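Ticket 277
Queue: Pavier field support
Site: Bukex, demonstration room, ground floor
Subject: Card insertion demo stops with "insert not confirmed" during open day
Priority: High until end of visit, then normal
Status: Closed, one item carried over

Reported fault

The site is running an open day in August with visitor groups through the demonstration room from 10:00 to 16:00. The card insertion cell is the second stop on the route. The sequence takes a card from the pick position, carries it to the grey fixture board, inserts it in a slot, releases and withdraws. During the rehearsal at 08:20 the sequence stopped with the fingers closed on the card and the message "insert not confirmed". It was cleared and restarted. It stopped again at 08:41 and at 08:52. The site asks for a cause, or failing that a safe way to run the demo for the day.

Set-up as found

Robot program: Bukex open day version, copied from the standard card insertion program. Gripper control: Melis. Wrist video and event log: Retico, with an extra viewer window on the large screen facing the visitor rope. The large screen was added for the open day and isn't part of the standard set-up.

Confirm timeout in Melis: 2,000 ms. Settle time before confirm: 500 ms. Both match the commissioning sheet.

Fixture board: light grey, with upright holders on its face. The program uses the second holder from the left. The first has the same shape and size and is used as the spare target. The two larger holders to the right are for a different part and aren't called by this program.
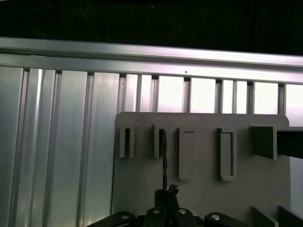
Wrist view: card in the second holder, fingertips closed on it.

Log

09:05 Arrived. Read the stop messages in Melis. All three have the same code and the same step number, the wait after insertion. No fault from the robot itself, no protective stop recorded and no force limit reached. The robot is doing what the program tells it to when the confirm doesn't arrive.

09:12 Ran the sequence by hand at reduced speed with the room closed. Confirm received. Repeated with a second card, confirm received. Went to normal demo speed, confirm received. Fault not reproduced with the visitor screen switched off at the wall.

09:20 Site staff mentioned that the screen had been on for all three stops. Noted but not treated as a cause at this point. The screen has its own supply and shares only the network switch with the cell.

09:26 Checked the fixture for mechanical reasons, as a card that doesn't seat would give the same message. Holder fixings tight. No play in the board when pushed by hand from the left. Slight movement when pushed from the right. Retightened the right side fixings. Re-ran the position check on the second holder and the result was inside the limit on the commissioning sheet, so no re-teach.

09:34 Checked the fingertips. No damage found. Wiped them and the slot with a dry cloth. Gripper opens and closes fully on command. Close signal stable when watched in the Melis signal page.

09:41 Swapped the network lead between the gripper controller and the switch. No change expected, done to remove it from the list.

09:48 Screen switched back on, Retico viewer started in full screen. Ran the sequence at demo speed. Stopped with "insert not confirmed". Cleared it, ran again, confirm received late but inside the limit. Ran again, stopped. The fault is now reproducible.

09:55 Advised the site to open with the screen off. Site would prefer it on, as visitors at the rope can't see into the slot from where they stand. Agreed: screen off for the first group, review after that.

10:00 First group in. Sequence run on request, screen off. No stops. The demonstrator explained the insertion step verbally.

10:25 Group out. Used the gap before the next group to export the Retico event log and the Melis signal trace for the 09:48 runs.

10:31 Compared the two. The gripper produces the seated signal in good time on every run, including those that stopped. The signal is passed to the robot program through the Retico event service so that it can be stamped against the video. With the full screen viewer running, the event waits in the queue behind video data. On the stopped runs it was delivered after the 2,000 ms limit had passed. The card was recorded as seated in every case.

10:38 The standard program doesn't take the seated signal by this route. It reads it directly from Melis. The open day copy was changed so that the caption on the visitor screen would change at the same moment as the robot moved on. The change isn't in the site's change record.
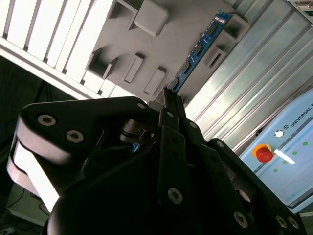
10:44 Three ways forward put to the site:

Option A. Leave the program alone and keep the screen off. No risk, no picture for visitors.

Option B. Raise the timeout. Quick to do, but the delay isn't bounded. A longer limit would also mean a longer pause with a closed gripper before a genuine failure is reported. Not recommended.

Option C. Put the direct Melis signal back in for the motion step and leave the Retico event to drive the caption only. Caption may lag the robot. Motion doesn't depend on the viewer.

Site chose C, to be done over the lunch break with the room empty. Option A to stay in force until then.

10:50 Second group in. Screen off. A visitor asked whether the robot knows the card has gone in. The demonstrator passed the question to me. Answer given: it has the gripper signal and the position it reached, and the program compares both with set limits. It doesn't test the card electrically.

11:15 Third group. One stop, different message: "pick not found". The tray at the pick position had been reloaded by hand between groups with one card turned end for end. Card turned round, sequence restarted. Unrelated to this ticket, but see recommendations.

11:40 Fourth group. No stops.

12:10 Room closed. Backed up the open day program and the Melis settings to the site share before making changes.

12:16 Edited the wait step. Motion now continues on the direct seated signal. Retico event kept as an output only, with no wait attached. Timeout left at 2,000 ms and settle time at 500 ms. Saved under a new name so that the earlier version can be restored.

12:24 Dry run at reduced speed, no card, to confirm that the timeout still works. The program stopped at the wait step with the correct message, as it should with nothing in the slot. Emergency stop on the pendant tested and reset.

12:31 Run at reduced speed with a card, screen on, viewer full screen. Confirm received.

12:35 Started the test set at demo speed, screen on. 40 cycles agreed with the site as the pass mark, no stops allowed. The same card was used throughout, returned to the pick position by the robot after each insertion.

12:52 A member of site staff stepped over the rope to collect a folder. Cycle paused by hand from the pendant and resumed once the area was clear. Counted as a valid cycle, as the pause was before the pick.

13:14 Test set complete, 40 cycles, no stops. In several of them the caption on the screen changed noticeably after the gripper had released. Site accepts this.

13:18 Checked the fixture board again after the test set. Right side fixings had not moved. Position check on the second holder repeated, still inside the limit. 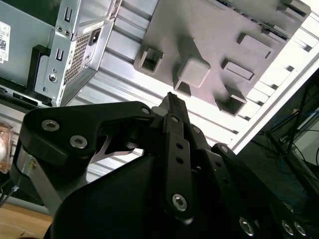
13:25 Went through restart with the demonstrator: clear the message, check that the gripper has released, move the arm to the wait position at low speed, check the card orientation in the tray, then start. If the gripper hasn't released, open it from the Melis page and support the card by hand while it opens, with the robot stopped. The sheet by the pendant had the old order, with the arm move first. Replaced it.

13:30 Room open. Fifth group in, screen on. No stops.

14:05 Sixth group. No stops. Caption lag was noticed by a visitor, who took the caption to be the cause of the movement. Demonstrator asked to describe the caption as a log entry.

14:40 Viewer window closed itself during the changeover. Restarted from the Retico menu. Ran one cycle with the viewer closed and one with it open, both normal. The viewer can now be lost without stopping the demo.

15:20 Seventh group. No stops. Left the cell with the demonstrator and waited in the next room.

16:00 Open day closed. Final check of the stop list in Melis: nothing after 11:15 other than the deliberate timeout test at 12:24.

Cause

Seated signal routed through the Retico event service in the open day copy of the program. With the visitor screen in full screen view the event was delivered late and the wait step timed out. Gripper, cards and holder working normally. The movement at the right side of the fixture board was found during the same visit and corrected, and is not considered part of the cause.

Recommendations to site

Keep the 12:16 version for any further visits and remove the earlier open day copy from the program list on the pendant, so that it can't be selected by mistake. The backup on the share can stay.

Mark the tray at the pick position to show which way round the cards go. A painted corner would do.

Record the program change in the site change record, including the original one that moved the signal.

Add the right side fixings to the monthly check.

Carried over

Viewer closing at 14:40. No entry in the Retico event log at that time and the screen PC's own log had not been kept. Site to turn logging on and report if it recurs. Passed to the Retico queue as a separate ticket, low priority.

Site reply, 16:35

Accepted. Old copy deleted from the pendant, backup checked and readable. Tray marking will be done before the next school visit. Please leave the spare network lead with us.

Pavier, 16:42

Lead left in the drawer under the pendant. Ticket closed.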